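アーカイブ > メーリングリスト > 布操作班 > スレッド表示
カテゴリ：活動連絡／ロボット研究会
印刷用ページ | このメッセージをメールで送る

件名：Re: [shin-ml] 衣類たたみ課題の収録手順について
日付：01/04/2026

布操作班のみなさん

Declan Maihiさんからの質問に返信します。長くなったので項目に分けました。新しく入った人も、次の収録までに一度目を通しておいてください。

> Declan Maihiです。先週から収録に入っています。
> 三つ教えてください。
> 1. 上着類をたたむとき、最初にどこをつかむかが人によって違います。
> そろえたほうがいいですか。
> 2. 途中で持ち直した回は捨てるべきでしょうか。自分の分を見直すと、
> 半分近くに持ち直しが入っています。
> 3. Clusosumに上げるときのファイル名が、古い手順書と部室の貼り紙で
> 違っています。どちらが正しいですか。
> あと、グリッパーを両手に持って続けていると手首がかなり疲れます。
> みなさんどのくらいで休憩していますか。

1. つかむ場所について

そろえなくてかまいません。昨年のShinでは全員に「必ず左肩から」と指示していましたが、学習させたモデルは、服が裏向きや斜めに置かれたときに左肩を探して止まってしまいました。今年はつかみ始めを各自に任せます。

ただし、最初の動作で服を広げることだけは共通にします。丸まった状態からいきなり折り始めた回は、あとでラベルを付ける人が工程の境目を決められません。広げる、向きを直す、折る、置く、の順です。向きがはじめから合っていれば二番目は飛ばしてかまいません。

両手の高さは違っていて大丈夫です。左右をきれいに対称に動かそうとすると、かえって普段のたたみ方から離れます。青い服で作業しているところを一枚載せておきます。左のグリッパーが服の左上の端、右が右端の中ほどの高さにあり、このくらいずれていても問題ありません。

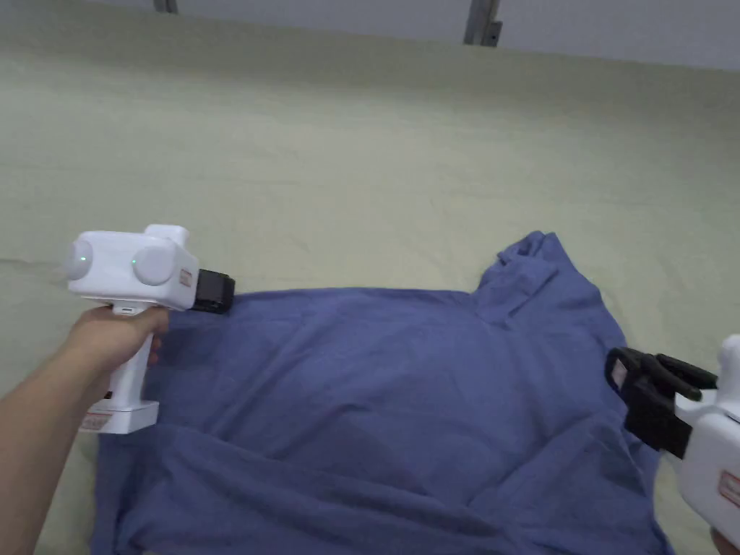 2. 持ち直しの扱い

捨てないでください。持ち直しの入った回は、失敗から戻る動きとしてそのまま使います。昨年は持ち直しのない回だけを200本選んで学習させましたが、服の端をつかみ損ねると、そのあと何もない場所で折る動作を続けました。大会の審査ではここで大きく減点されています。

捨てるのは次の場合です。
・服が台から落ちた
・グリッパー以外のもの（指や肘など）で服を押さえた
・途中で人に話しかけられて手が止まった
・開始の合図より前に服に触れた

二つ目は自分では気づきにくいです。袖を折るときに手の甲で押さえる癖のある人がいるので、収録後に再生して確認してください。迷ったら捨てずに、メモ欄に「要確認」と書いて残してください。こちらで見ます。

3. ファイル名

貼り紙のほうが正しいです。手順書は直っていませんでした。すみません。今の形式は、衣類の種類、色、収録者の番号、通し番号の順で、間は下線でつなぎます。通し番号は種類ごとに1から始めず、全体で続けてください。Clusosum側の一覧は昨夜の時点で241番まで埋まっているので、次の人は242番からです。

古い形式で上げてしまった分は、自分で名前を変えないでください。元の名前のまま処理済みの表に載っているものがあり、変えると二重に登録されます。該当する番号をこのスレッドに書いてもらえれば、まとめて直します。

4. 休憩

一人が続けて収録するのは20分までにしてください。前の手順書には制限がなく、昨年は一時間近く続けた人もいました。疲れてくるとグリッパーの先が下がり、布をつまむより押しつける動きが増えます。二人一組で交代し、待っているほうが服を戻す係とメモ係を兼ねるのがやりやすいと思います。

服を戻すときは、毎回同じ形にならないように、軽く放る程度で置いてください。きれいに整えて置く必要はありません。下に敷いた布は、大きなずれがなければしわを伸ばさなくていいです。

5. 今後の予定

目標は4月末までに400本前後です。内訳は長袖と半袖を中心にして、残りをタオルとズボンにします。ズボンはまだほとんど手がついていないので、担当を2名募集します。希望者はこのスレッドに返信してください。

Zelmontの予選課題は昨年と同じ形式なら、服5枚を制限時間内にたたんで重ねる内容になります。要項が出たら別のメールで流します。重ねる動作は今の収録には入れていません。予選で必要になった場合は、たたんだ服を横へ移す部分だけを別に録ります。今から一緒に録り始めないでください。

Stondineから借りている予備の電池は、使ったら部室の充電棚の下の段に戻してください。前回、上の段に自前のものと混ざって入っていました。返却のときに数が合わないと困ります。

Declanさんへ。先に上げてもらった長袖の分は見ました。持ち直しの回も含めてすべて使えます。ファイル名だけ古い形式なので、上に書いたとおり番号を送ってください。

布操作班 収録担当

印刷用ページ | このメッセージをメールで送る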